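Viltness Clomov Patio Set – Round Glass Table with Coasters
Tetden Garden and Balcony

Overview

The Clomov is our small round table for the balcony, the patio or the corner of a garden. It has a tempered glass top and a steel base with powder coating. We have sold this table for five seasons, and in this time we changed only the feet and the screws. The customers asked for it, and they were right, because the old feet were too hard for stone tiles.

The table is made for daily use outside. You can leave it in the rain and in the summer sun. The glass does not lose its color and it does not take stains from coffee, tea or fruit juice if you clean it within a day.

What is in the box

Glass top with polished edge
Base in two halves
Bag with screws, washers and one hex key
Rubber pads for the glass
Set of round Pan coasters
Instruction sheet

Chairs are not included. They can be ordered on the page of the Viltness folding chair.

Assembly

One person can do the assembly, but for lifting the glass it is better to have two. Put the carton flat on the ground and use it as a soft surface. Join the two halves of the base by hand first and leave the screws a little loose. When the base stands straight on the floor, tighten all of them. Then place the rubber pads in the holes on the upper ring and lay the glass on them.

Please do not put the glass directly on the metal. We receive every year a few letters about broken tops, and in most of them the pads were still in the bag.

Care

Wash the glass with warm water and a drop of dish soap. A soft cloth is enough. For water marks from hard water, use white vinegar mixed with the same amount of water, and rinse after. Do not use steel wool or sand powder.

The base should be wiped dry before winter. If you find a scratch in the coating, cover it with metal paint so that rust does not start. We can send a small can in the same shade, only write to us your order number.

In strong wind take off the umbrella, also when it is closed. The table has a hole for an umbrella as an extra option, and the standard top is without a hole.

Coasters

The Pan coasters come with every table. Glass on glass makes a hard sound, and many people do not like it in the morning when others are sleeping. The coasters also keep cold bottles from sliding. They can be washed by hand.
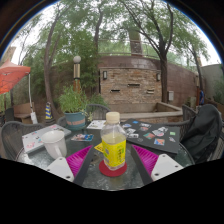

Extra coasters are sold separately in the same size. Yanling Dong, who prepares our orders, can also exchange a set before it is shipped if you prefer another color – please mention it in the order note.

Guarantee and returns

The base has a guarantee of five years. The glass is covered for 366 days from delivery against faults of the material, but not against falling objects or heavy hail. For a return, keep the original carton. The glass cannot travel safely without it.

Spare parts

Top, pads, feet and screws can all be bought one by one. From the last production we made 1000 extra pads, so these are sent with the next post. A new glass top needs more time, because it is cut after your order.

Questions about this product go to Weidong Han at the Tetden shop. He answers in English and Chinese. In July the workshop is closed for holiday and letters wait until we come back.

Page updated December 16, 2018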